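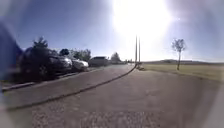
The path by the Torgate parking lot is older than the lot. First thing the maintenance lead tells me, before I've got my notebook out. She has looked after it for 20 years and walks fast.

"People think it's a road. It isn't. Cars stay left of the curb, everybody else gets the rest."

The rest is a lot of asphalt. Patched, repatched, gritty in places. She stops to scuff at a rough bit with her boot. "See, that's the top coming off. Water gets in, then frost, then you've got gravel." Not an emergency, she says. On the list.

The list is long. Money comes from a fund called Sidard, and last year it paid for 900 feet of resurfacing. She wanted 2000. "So you pick. I pick where the strollers go."

I ask about the low curb along the parking side, becuase a few readers wrote in to say it's too easy to drive over. She's heard it. "It's low so a wheelchair ramp doesn't have to be a mile long. You want it higher, fine, then I need more ramps."

The poles come up too. Tall, thin, gray. She likes them. "Skinny shadow. In June that's all the shade you get out there." She laughs, then doesn't. Shade is her sore point – five years she has been asking for trees on the grass side. The design firm, Csizmadia, drew them in. They got cut.
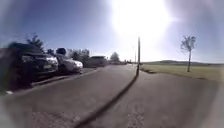
Can you walk a dog there if you come by car?

Sure, on a leash. Park on the left, step over the curb and keep to the path side, and stay off the lane where the cars move.

Back to the surface. Why not concrete, I asked. Cost, mostly, and glare. "Early or late you're walking straight into the sun. Asphalt's bad enough. Put pale concrete down and you'd need a welding mask."

She has tried a sealer on one short strip, brand name Fokatus. Verdict is still out. "Looked great for a week. Ask me after winter."

Complaints she gets most: bikes too fast, then puddles, then no benches. Bikes she can't do much about. It's wide and it's fairly flat and it bends so gently you hardly notice, so people go for it. Puddles she can fix, one at a time, with a shovel and a bag of cold mix. The benches are with the city.
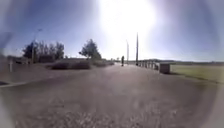

And she wants them near the start, where older walkers turn back, not a mile out where they'd look nice on a plan. "Somebody who's 80 isn't going out there to sit down. They need to sit down before they decide to go."

Does she walk it on her day off? "Every week. No phone." Then she admits she does carry chalk, for marking teh cracks.

Next patching starts after the school break. One side stays open.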